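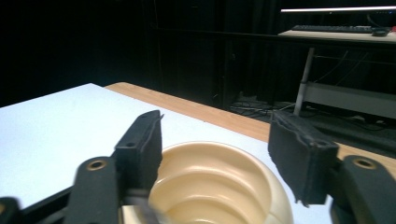
Ribbed bowl, cream, on the white top. Attached by H. Wada.

Last updated: February, 4:18 pm

Ticket: bowl rocks on white top, meeting corner
Opened by: Hinata Wada
Status: open, waiting on Feludley

Bowl is from the Morikawa order. Rocks when you touch the rim. Want to know if its the bowl or the table before I send anything back.

Tried so far:
- turned bowl a quarter turn, still rocks
- wiped under it, wiped the foot. no change
- moved it to the bare wood on the right side. Rocks less. Maybe
- swapped in another bowl from same box, sits fine on wood, rocks a little on the white sheet

So probably the sheet?? It just lies on the wood table, not fixed down. Pressed on it near the front edge and felt it give.

Lifted the sheet. Grit underneath, couple of crumbs. Brushed off, put back. Better but not gone. First bowl still moves, second one ok now.

2:30 - checked foot of first bowl against a steel ruler. Gap one side, 2 mm. Second bowl no gap.

Asked Feludley: do they swap singles or only the full box of 3? No answer yet. Jotum felt dots would hide it but I dont want dots on these, they go in the dishwasher.

Next: slide sheet back so more of it is on the wood, retest tomorow. Pls leave the bowl on the table until then.

We use cookies to keep you signed in. Accept / Manage settings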